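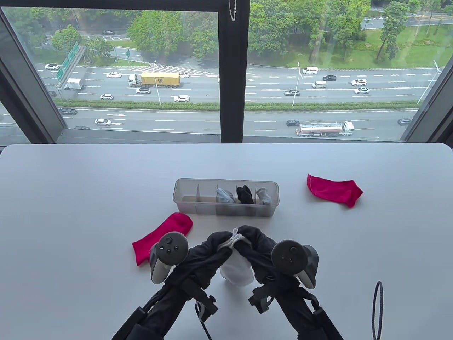 Attachment 1. Head view. White sock between the two gripper tips, organizer box behind it.

Ticket 577
Project: Neagu (student project, Grikcombe)
Component: Jodero recorder, hand-held gripper input
Opened: July 27, 2021
Priority: medium
Status: closed, workaround in place

Summary
Gripper camera stream falls behind the head stream during the sock sorting task. Playback shows the hand motion late on the gripper side. Controller tracking is not affected.

Setup
Table at the window, two grippers with one controller each, head camera, compartment box for the rolled socks. The planned set is 200 episodes. The fault was first noticed on playback of episode 161. Earlier episodes were not checked before the ticket was opened.

Steps to reproduce
1. Start the recorder with the head camera and both grippers connected.
2. Record one full episode: pick up, roll, place in box.
3. Stop and open the episode in the playback tool.
4. Step to the first grasp and compare the head and gripper streams.

Expected: both streams show the grasp at the same time stamp.
Result: the gripper stream shows the grasp late. The offset grows over the length of the episode and resets when the recorder is restarted.

Log

Entry 1
Swapped the USB cables left to right. No change. Swapped the ports on the hub. No change.

Entry 2
Turned the controllers off and recorded the cameras alone. Offset still present. Controller input ruled out.

Entry 3
Checked exposure settings. Both gripper cameras were on auto exposure, the head camera was on fixed. In auto mode the driver is allowed to drop the frame rate, and the recorder stamps frames by count, not by arrival time. Dropped frames would produce a growing offset of the kind seen.

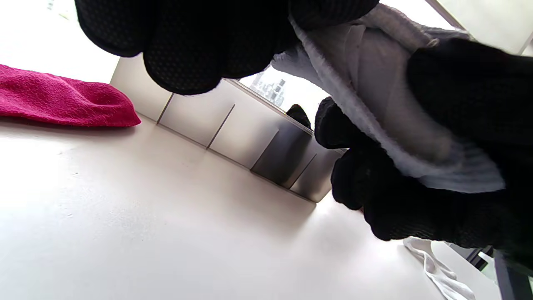 Attachment 2. Gripper camera. Pale ribbed cloth gathered between the black-gloved hands, window at the top washed out.

Entry 4
Set fixed exposure on both gripper cameras and recorded again. Offset gone at the first grasp and at the final placement. Went back to auto on one side only - the offset came back on that side. Cause confirmed.

Entry 5
Went through the stored episodes. The arrival times are kept in the raw log, so the gripper streams can be restamped from there. Ran the restamp script on 2 episodes and compared by eye. Grasp and release line up in both.

Workaround
Fixed exposure on all cameras before recording. Added to the Baltton start script, which now refuses to run if any camera reports auto mode.

Open items
- Restamp the remaining stored episodes. Keep the raw logs until this is finished.
- Change the recorder to stamp by arrival time. Moved to a separate ticket, planned for January.
- Fixed exposure leaves the window side of the gripper view overexposed. Accepted for this task.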